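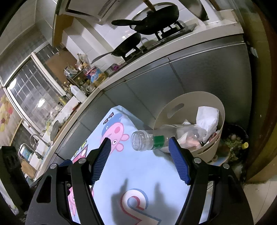 二、厨房现状与垃圾分类点布置

2.1 调查对象

本组选取一间合租住房的厨房作为分类投放试点。厨房沿墙设灰色金属橱柜，台面为米色，燃气灶上方装有白色抽油烟机，灶后墙面贴白色方砖。住户4人，日常做饭以煎炒为主，厨余产生时间集中在晚饭前后。

试点前，全部垃圾混投于一只袋中，由当日做饭者带下楼。试点于February之后的学期内展开，即二月完成问卷，随后进入称重记录阶段。

2.2 容器配置

厨房地面设两类容器：

（1）米色圆形塑料桶，桶沿附近有椭圆形提手孔，接收干垃圾及轻质包装。拍摄时桶内有揉皱的白色纸巾和废塑料，一只透明塑料瓶横放，瓶身伸入桶中，瓶颈处有绿色标签带。

（2）深色圆形容器，置于门框旁地面，接收食物残渣或菜叶类垃圾。

两只容器相邻布置，住户择菜后转身即可投放。容器未加盖，厨余当晚清运。

2.3 可回收物的处理

塑料瓶是本次试点中误投最多的品类。问卷显示，住户知道塑料瓶属于可回收物，但厨房内没有对应容器，多数人选择就近投入干垃圾桶。Vasanthi Thomas提出增设第三只桶，经测量，门侧通道宽度不足，方案未采用。最终改为在阳台挂一只网袋，每7天清空一次。

塑料瓶投放前的处理要求如下：
倒空余液，用清水冲一遍；
压扁瓶身后拧回瓶盖；
标签不要求撕除。

2.4 称重方法

使用厨房电子秤，分度值1克。每晚清运前分别称量两只容器，扣除空桶质量后记入表格。Tshepo Cele负责称重，Sadao Chiba负责录入和复核。称重时如发现误投物，先取出单独称量，再归入正确类别，原始记录中以“误”字标注，不作删改。

厨余称重前沥水5分钟。首次记录未执行此步骤，数据偏高，已从统计中剔除。

三、结果

3.1 质量变化

有效记录期内，厨余日均质量为694克。干垃圾质量波动较大，与快递拆包和外卖次数有关，单日数据不宜直接比较。纸巾在干垃圾中所占体积大而质量小，仅以质量衡量会低估其对桶容的占用。建议后续增加体积一栏，以桶内高度折算。

3.2 误投情况

误投分为两种。第一种为可回收物进入干垃圾桶，以塑料瓶为主，网袋启用后减少，但未消除。第二种为沾有菜汁的纸巾进入厨余容器，多发生在擦拭灶台之后。住户对第二种误投的判断不一致，Josué Sampaio在桶边贴了一张说明，写明用过的纸巾一律投入干垃圾桶。

3.3 异味

厨余容器在当晚清运的条件下，住户未反映明显异味。有一次延至次日中午清运，住户在记录表备注栏中写有“有味”。该项没有仪器测量，只作定性参考。

四、讨论

容器位置对投放行为的影响大于标识。干垃圾桶与厨余容器相邻时，分拣动作可在一处完成；可回收物网袋距灶台较远，做饭过程中产生的空瓶往往先放在台面或桶口，饭后再统一处理，遗忘即成为误投。若将网袋移至厨房门后，距离可缩短，但需确认房门能否完全打开。

敞口容器便于投放，也便于检查误投，缺点是轻质塑料易堆高并溢出桶沿。改用带踏板的有盖桶可解决溢出，检查则需开盖，称重人员的工作量会增加。

样本仅为一户，结论不能推广至其他户型。下一阶段拟增加一户厨房面积相近的住房，沿用同一记录表。

五、分工

方案设计与报告撰写：Sherif El Khatib
问卷：Vasanthi Thomas
称重：Tshepo Cele
标识与住户沟通：Josué Sampaio
数据录入：Sadao Chiba

提交日期：2020-05-01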